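Lessons by Hand

At the Terero training center, the instructors no longer write code for the machines in their care. They take hold of a pair of control arms and carry out the task themselves, and the robots at the other end of the cable follow. Each run is stored and, if it passes review, becomes part of the material from which the robot will later learn to work alone.

The task this season is a household one: the sorting and shelving of cleaning goods. It was chosen by the center's partner, the equipment maker Trurketti, on the ground that soft objects remain difficult for machines that were first built to handle metal parts.
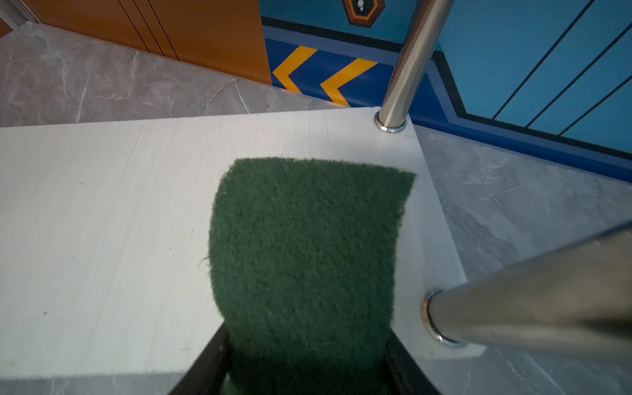

TERERO, February

A piece of artificial turf yields when it is gripped, and its fibers give the camera at the wrist very little by which to judge depth. Brahim Abdelaziz, who directs instruction at the center, regards material of this type as a fair test of an operator.

"A new operator closes the fingers too early," he said. "We ask that person to wait, to look at the wrist view, and then to close. The robot will copy the hesitation as faithfully as it copies the grasp, so the hesitation must be a useful one."

Operators are admitted to the program after 33 hours of supervised practice. They work from a seated station and see what the robot sees, through the wrist cameras and a fixed view of the workspace. Speech is kept to a minimum during a run. An operator who makes an error is instructed to correct it in the ordinary way and continue; a recovered mistake is considered worth keeping, and the reviewers mark it as such.

The present collection stands at 1,745 accepted runs. A further 198 were set aside, most of them for pauses in which the operator had plainly lost track of one arm while attending to the other.

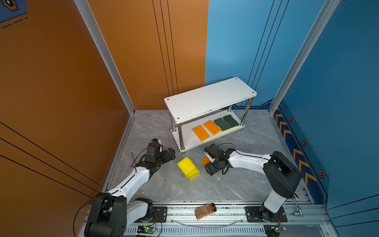

Sponges, a two-tier shelf and a pair of arms in the enclosure at Terero.

Work with two arms has brought its own discipline. Lahcen Ouali, the senior operator, teaches that one hand should come to rest before the other begins any fine movement. He acknowledges that experienced people find the rule slow. The models trained on their runs have nonetheless proved steadier under it, and the center adopted it as standard practice last year.

The method has limits, which the center states openly in its reports. A robot taught in one enclosure may perform poorly in another, and a shelf of a different height can undo weeks of instruction. Operators therefore shift the goods between runs, following a written schedule, and the order of the steps is varied as well.

Trurketti intends to test the resulting model at its Nusau site, where the arms will face shelving they have not met before. Mr. Abdelaziz declined to predict the outcome. His department has reserved 8 weeks for further demonstrations -- time he expects to need in full.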